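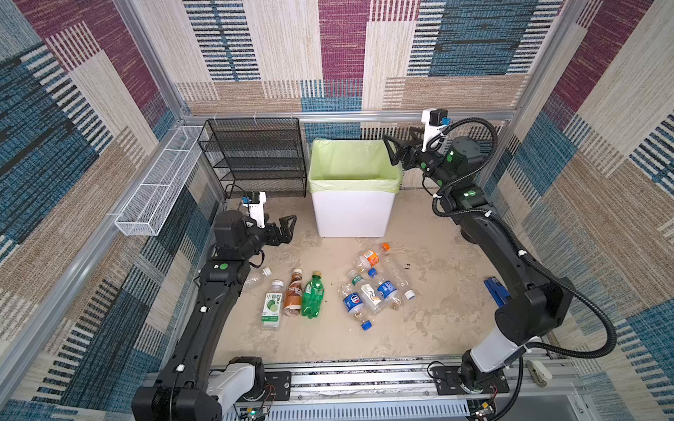 Visit notes, Carnham site, August

Besari opens its Carnham building to trade visitors one Thursday a month. I went for the textiles and the storage fittings, and these notes stay with those.

**Wall linings.** Patterned carpet-like fabric in blocks of maroon, teal blue, beige and tan, with woven stripes. It goes up in panels between silver aluminum extrusion rails, so a worn panel can be changed without touching its neighbors. The supplier is Clivura. The sample card lists the fabric at 892 grams per square meter, sold in 200 cm widths. I asked about fading and was told the maroon goes first — no test data offered.

**Flooring.** Pale beige, and it shows gray scuffs. I would order a darker shade for any area in regular use. Cleaning is by damp mop only, per the wall notice.

**Racks and baskets.** Black wire mesh, four shelves, stacked. The narrow basket is white wire mesh and mounts on the side wall. Zacharopoulos makes both. Rated load is 5 kg per shelf, which is low for parts bins but fine for household goods. Lead time on the rack is 70 days, longer than the basket.

**Practical points.** Parking is behind the loading dock. Sign in at the side door; the front one stays locked until noon. The tour takes the whole morning with one coffee stop. Price lists are handed out at the end on paper, and the fabric prices exclude freight.

Still to get from Clivura: a cut sample in teal blue, and the fire rating for the beige.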